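February 11, 2018

Paper cord handles, second round. Carrying on from the pull tests in the green folder. Rimantas Adomaitis has gone over the rig and moved the lower clamp 5 mm so the sample hangs straight. Earlier results with the crooked clamp are still usable for comparing glues but not for absolute numbers.

Stock on the bench:

- Hallia white kraft, the smoother of the two
- Vimus white, coated one side
- twisted paper cord from Seidel, one reel, opened
- PVA, the ordinary pot and the fast pot
- hot melt sticks, old box

Cut 17 strips from each paper, all with the grain running up the strip. I folded the top edge over once for half of them and twice for the rest, then glued the cord ends under a patch of the same paper. Pressed under the iron plate overnight. The cabinet read 85 per cent humidity when I opened it, far too high, so I took the lot out and left them on the rack until after lunch. Should have looked before I put them in. The seal on the cabinet door has gone hard at the bottom corner and wants replacing.

Results so far, Hallia first.

Single fold, ordinary PVA: the patch held and the paper tore below it, in a curve from one cord end to the other. Same thing on every strip bar two, where the cord slid out of the patch. On those two I could see bare cord where the glue had missed the underside. My fault with the brush.

Double fold, ordinary PVA: better. The tear starts lower and takes longer to get going. Best strip went to 885 g past the single-fold average before it let go.

Fast PVA: no gain in strength and it skins over before the patch is down. Fine for the machine at Rernwood, no good by hand.

Hot melt: cord comes away clean from the coated side of the Vimus. You can peel the bead off with a fingernail. On the uncoated side it grips well enough, but it leaves a lump that shows through as a shiny spot on the front.

Vimus with PVA is only half done. The coated side needs scuffing first and I ran out of the fine paper. Tried the coarser grade on one strip and went through the coating and a good part of the sheet as well, so that one is scrap.

Print matters more than I had allowed for. Heavy ink near the top edge seems to stiffen the fold, and it cracks along the crease on the second turn. Plain strips don't do it. Next batch should include printed stock, with the artwork running right up to the fold and some with a white margin left.

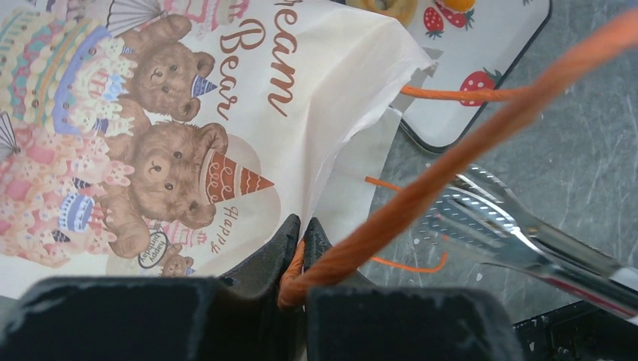

*White paper gift bag, birthday print with two bears in party hats.*

Asked Rimantas whether we should be testing with a jerk as well as a steady pull. People pick a bag up fast and swing it. He thinks a drop weight on a short cord would do, and there is a guide tube left over from the box work. Need to find the collar for it.

To do:

- order fine abrasive paper and a new door seal
- finish Vimus, coated side, scuffed
- weigh the patches, some look twice as wet as others
- ask Seidel if the cord comes in a tighter twist
- write up the first round properly before May, when the rig goes back to Rernwood

Left the last six strips under the plate. Please don't lift it before tomorrow morning.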